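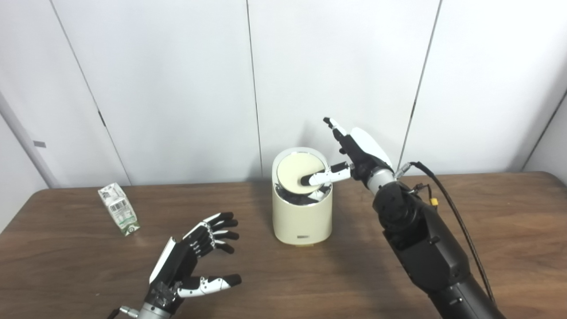

4.2 What we bought, and what we wish we had bought

Figure 3. Container task on the tabletop setup. The right hand has its index finger on the yellow lid, and the left hand is open. A small drink carton lies on its side farther left.

I'll be upfront that our first budget was a mess. We wrote it the way I suspect most small labs do: one big line for the robot, one smaller line for the hands, and then a sort of shrug marked "other." The Firia proposal went in on 6/2/21 with 85 percent of the money in those first two lines. It looked fine on paper!

Then we started planning the container task (Figure 3) and the shrug got expensive. Look at the right wrist in the figure. There's a black cable looping out and over the arm, and a little yellow connector near the joint. Parts like that are cheap one at a time, and we hadn't budgeted for a single spare. Our supplier, Hasen, sold cables only in sets, with a wait of 60 days, so the first time we needed one we simply stopped working. I now put spare cables and connectors in the same line as the hands, so they can't get trimmed later (they will get trimmed later if you leave them on their own).

The hands were the harder call. We had a quote from Grollico for a pair of plain two-finger grippers that would have saved us more than 20 percent of the whole budget, and I went back and forth on it for weeks. What settled it was the list of jobs we wanted to run. Pushing a tilted lid with one fingertip while the other fingers stay curled out of the way is the kind of thing we kept writing down, and I couldn't see us doing much of that list with grippers. If your list is mostly picking things up and setting them down, get the grippers and spend the difference on somebody's time.

Test objects deserve their own line too, small as it is. Bins, lids and drink cartons get dented and go missing, and stores stop selling the exact one you used. We bought 64 objects in one order for the Bermúdez set and stored the duplicates in a closet. It was easily the best value in the whole project, and I'd do it again tomorrow.

One thing I still don't have a good rule for is when to pay for a service plan. We skipped it in year one and bought it in year two. Both choices felt wrong at the time, and I don't think our repair log is long enough to say which one was. For planning, we now price the plan at the start and keep that amount aside until the first round of trials is done. The full cost breakdown, with shipping listed separately, is in Appendix B.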